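Search this site Enter keywords Go

29th November
By the Rarbridge workshop planning desk

Speaker notes: Planning the equipment budget for the disassembly cell

Start slowly. Many people in the room know computers but they have not bought a robot before. Say that I speak only from our side, as the people who must write the request for money.

First point. The arm is the big line in the quotation, and everybody looks at it. For our plan at Rarbridge the small lines took more of our time: fingers, brackets, bolts, cables, the bench, the panels behind it. Please put these in the first request. We did not, and we had to ask a second time in the same November.

Second point. Choose the task before the gripper. Our task is desktop computers with the side open, and the hard drive inside. There is not much room between the drive cage and the power supply. A wide finger is strong but it needs space. Ask the supplier for the outside size of the finger with its bolts, and not only for the opening.

Show the three pictures now. Wait a little on each one.

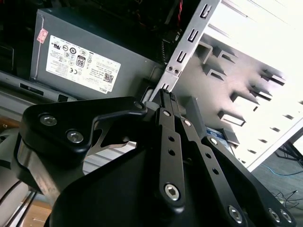
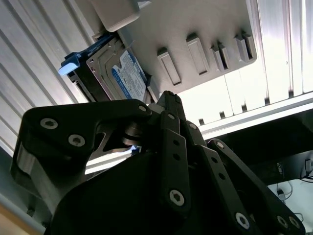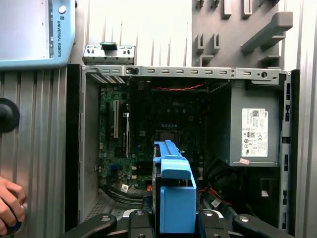 Gripper at work inside open desktop computers. In the last picture it holds a blue drive caddy.

Say: look how near the metal is to the fingers. This is why I ask for spare finger plates in the budget. Pacheco quoted us 238 dollars for one set, and we plan two sets for the year.

Third point. The number of machines. Troltdale promised us 842 old desktops for the first year. We divided this in lots of 200, and the rest is a small last lot. If your lots are under 100, renting may be better, please make the calculation with your own prices.

Fourth point. People. A person still stands near the cell, so count these hours. In our first table we wrote zero and the finance office sent it back (they were right).

Fifth point, only if there is time. Cirngate offers service by the year or by the visit. We took the visit. I do not know yet if it was the good choice.

Questions. If somebody asks for the full price of the arm, say that I can send the table after the talk. Leave the address on the screen.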